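Drudimley Sunday Supper: Questions We Get a Lot

Updated Sun 13 April. Typing this between batches, sorry for the rush.

What is it?
Potluck. Big one. You bring a dish, you eat everybody else's dish. Held at the old Maluleke hall, doors at 5, food at 5:30.

Do I have to cook from scratch?
No. Store-bought rolls are fine. Rotisserie chicken is fine. A bag of chips is pushing it but we'll take it.

How much should I bring?
Enough for 7 people. Not 7 hungry people, just 7 people taking a spoonful or two. A 9x13 pan covers it with leftovers.

Is there an oven?
One. It's an Eno, old, runs hot on the left. Reheating only, 350, foil on. If your casserole needs an hour, do it at home and wrap it in towels. Slow cookers go by the back wall, bring your own extension cord.

What about cold stuff?
Fridge is small. Potato salad and anything with mayo gets first dibs. Drinks go in coolers, please.

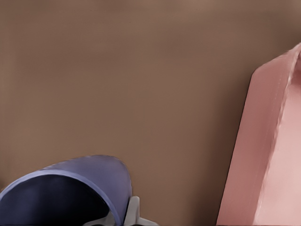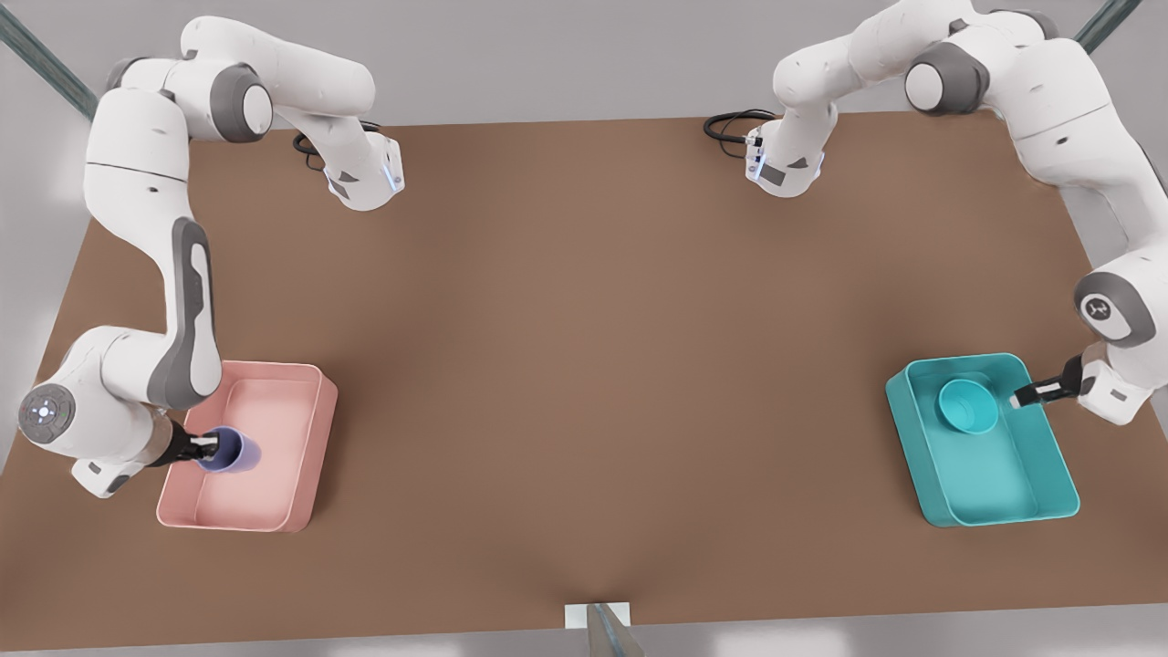 Where do I put my dish when I get there?
Mains at one end, desserts at the other, sides and bread in the middle. Same idea as the brown table with a bin toward each end, everything between stays open so people can set down a plate. Serving spoons go IN the dish, not next to it. We lose alot of spoons.

Do you need labels?
Yes please! Name of the dish, plus nuts, dairy, eggs, wheat, shellfish if it's got any. Masking tape works. Write it on the lid AND the pan, lids wander off.

I'm vegetarian, will I starve?
Nope. Usually three or four meatless things. The beans sometimes have ham in them, so check the tape.

Can I get the cornbread recipe?
It's in the Dranoma cookbook, along with the pickled beets and the good slaw. First printing was 1,000 copies and nearly 800 are gone. Ask at the door. Cash only for now.

Is it true about the dumplings?
2,776 at last August's supper. Yes we kept a tally. No we are not doing that again, our hands hurt for a week.

What happens to leftovers?
Bring a container with a lid. Wait till everyone's had seconds, then help yourself. Soup goes home with whoever made it unless they say otherwise.

I left my pan.
Check the shelf under the coat hooks. Pans with no name on them get used at the next supper untill someone claims them.

Can I bring friends?
Sure. One extra dish per carload.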